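Speaker notes – "Can It Do the Bathroom Yet?"
Sunday morning session, small hall, 10:30 start

Opening (take it slowly, let people find their seats)

Good morning, everybody, and thank you for coming out on a Sunday, when I know perfectly well that most of you have dishes in the sink at home. I have dishes in the sink at home. I've been working with household machines for a good while now, first at Cindotetti and these days on the Nestura project, and in all that time the question I've been asked most often, by neighbors, by cousins, by the man who came to fix my boiler, is when one of these things is going to come and clean the bathroom.

So I thought we'd give the whole morning to that question. I'm going to talk about wiping, squeegeeing, putting things away, and emptying the trash. Very ordinary things. I'd like you to leave with a fair idea of which of those a machine can do today and which ones are still going to be yours for a while.

(Ask for a show of hands: who has a robot vacuum? Who has ever had to rescue it from under a couch? Wait for the laugh.)

The room

When we began on Nestura we had a list of 98 chores. We got it by asking people to write down everything they did at home in a week, and of course they forgot half of it. Hardly anyone wrote "move the bottle so I can wipe under the bottle," which is a chore all by itself if you're a machine. We went back and asked again, more patiently, and then we sorted everything by room. The bathroom and the living room got the most attention, and you can learn a lot about both with plain furniture and good light.
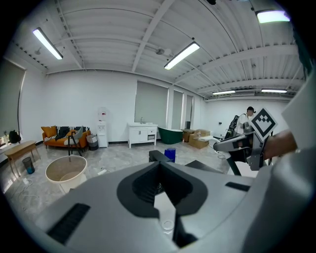 Why not just program the robot to clean a bathtub?
Every tub, every sponge and every ring of soap is a little different, and a fixed list of movements falls apart as soon as something is an inch from where it was expected. Machines do better when they learn from a great many examples of people doing the work.

(Pause here. Somebody usually wants to ask about cost. Tell them it's coming.)

Examples, then. How many? I get asked this too, and I'm always a little shy about answering, as the number depends so much on the chore. For one family of wiping tasks we ended up with 2,894 short demonstrations, and I remember being very proud of that, right up until we tried the machine with a cloth it hadn't met before. It picked up the cloth beautifully. It then wiped the air a hand's width over the counter with the greatest care. We watched it do this for quite some time, I'm afraid, and somebody made coffee.

What goes well

I don't want to be gloomy, so let me start with the good news. Picking up a single, solid object from a clear surface is in decent shape. If the thing is about as stiff as a cup and it isn't wedged behind something else, a machine can usually get it and put it down where you'd like it. Sorting goes nicely too. The Sirko people, who work in shops and stockrooms more than homes, have had their arms moving small goods from one bin to another through a full shift, and I've stood there and watched it happen, and it really is a pleasure to see!

Carrying things to a fixed spot is all right as well, provided that the floor is flat. I say flat and I mean it. A bath mat with a curled corner has ended more than one of our afternoons.

What goes less well

Now for the harder part. (Next slide. Have a drink of water.)

Tools. People reach for a tool without thinking about it, and the tool more or less becomes part of the arm. For a machine there are two problems stacked together – how to hold the thing, and then how the far end of it is going to behave. 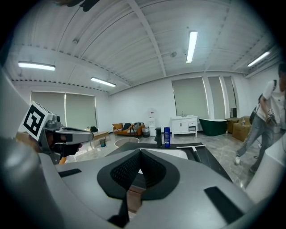 Glass and tile were where Nestura spent most of its second season, and I still think they're the best test we have, far better than stacking blocks. A person cleaning a shower wall is pressing and sliding and tilting all at once, and changing all three as the water runs. Then there's the question of what you pick up it with. Take the white T-shaped tool on the black table, next to the blue bottle: a long thin bar, and a handle with a dark grip. You or I would know at once to take it by the grip. A machine has to work out that the handle is the part to hold, that the bar has to lie evenly on the surface you're working on, and that a small turn at the wrist becomes a big swing at the ends of the bar. We gave tools of that general shape 200 attempts in our first proper trial, and the pickup was fine nearly every time. Keeping the edge against the tile was another matter, and I'd call it patchy.

Spray bottles are their own story. You need to hold the bottle and squeeze the trigger with the same hand, and you need to point it. Our first attempts were aimed mostly at the ceiling.

And then soft things: towels, throws, trash bags. A towel never has the same shape twice. Folding one on a table is possible now, slowly. Hanging one straight on a rail, I would not promise you.

So, can I buy one?

(This is the cost question. Be gentle.)

You can buy a machine that does one chore. Revuvero has a window unit that a friend of mine swears by, and plenty of you put your hands up for the vacuum. What you can't yet buy, in my opinion, is a machine you'd leave alone in the bathroom with a bottle of cleaner and a full list. I'd guess it will come in pieces: first tidying, then wiping flat surfaces, then the tub, and the space behind the toilet last of all, as it is with people.

If you want to try judging a demonstration for yourself, I have six things to ask, and they're on the handout by the door:

Was the object in the same place every time?
Was anyone steering it from out of view?
How many tries did they film before that one?
Did it have to use a tool?
Was anything wet?
What happened when it dropped something?

That last one is my favorite. A machine that drops a sponge and goes back for it is worth more to me than one that never drops it in a two-minute film.

(Questions now. Repeat each one into the microphone, the back rows can't hear. The hall has to be clear by noon, and the handouts that are left over go back in the box.)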